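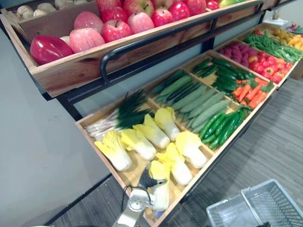 Okay, teleop grocery picking! My first four demos were junk because I rushed the grab, so go slow there. With napa cabbage I pinch the leafy upper half, then lift a little before swinging toward the basket (keep the speed low, I run mine at 5). Yuxi Xia taught me to pause a beat after closing the fingers, and it helps a ton.

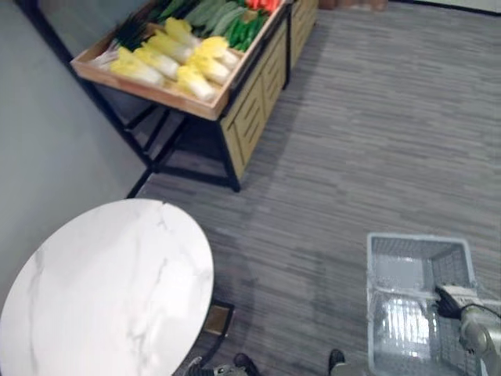
Then save the take, reset and go again. I do eight per sitting before my wrists complain!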